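Grasp planner keeps targeting the bin wall

Zellevska
We run Clirnon for bin picking on a KUKA arm, depth camera on a fixed mount. Over 300 grasps a run, and it has developed a deep affection for the side of the bin. Cropping the point cloud helps until somebody bumps the bin, so daily.

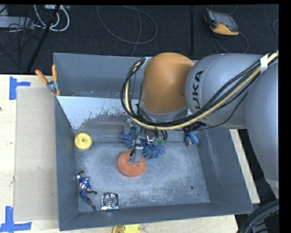

Segmentation is fine on the yellow disc and hopeless on anything shaggy. Is there a setting I missed?

Gelcombe
Have you tried restarting it

Dalia Petrauskas
Stop cropping in the camera frame. Fit the bin pose at startup, crop in bin coordinates and pull the walls in by 12 mm. Add the walls as collision geometry too, or the planner will believe it can pass through metal. For shaggy things, raise the cluster tolerance to 4 mm.

Manríquez
Same as Dalia, but 12 was too tight for our gripper.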